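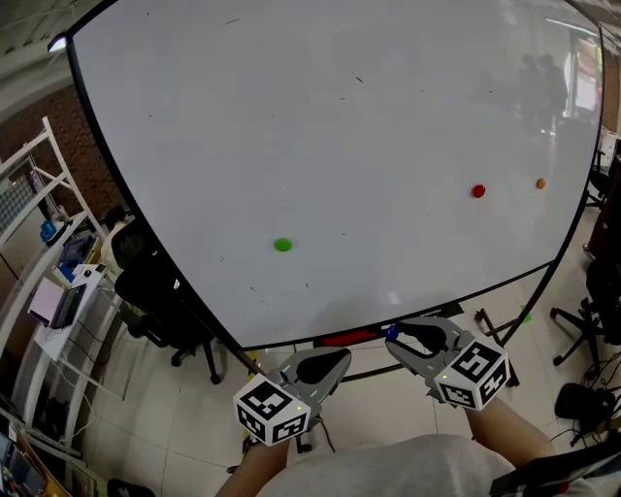
The Simlow workshop is on the second floor of the old Cleris building, and on visiting day in September the door was propped open from noon. The student project there is teaching a robot to move small things on upright surfaces. This term that means magnets on a whiteboard.

The students work with a pair of hand-held grippers, one for each hand, with patterned marker blocks on them. One person does the moving and another sits at a laptop. A turn is short: take a magnet, put it somewhere else on the board, bring the grippers back down. Then the next one starts. The count for the term stood at 1,314 turns when I was there.

Visitors could try it after a short talk. It is harder than it looks. The jaws are narrow, and I dropped my magnet 3 times before I got it to stay on the board. Round magnets roll when they land, so a good part of my turn went to looking under chairs.

The group has 4 members from the Plusengate evening class. They plan to enter the spring contest at Assunção, where the board will be set at a height they won't know in advance. For that reason they keep changing the height of their own. They had not yet tried a full run on the robot arm, and it was not out for visitors.

Coffee was in the hall. The workshop closes at 6 p.m., and the bus stop is across the street from the side entrance.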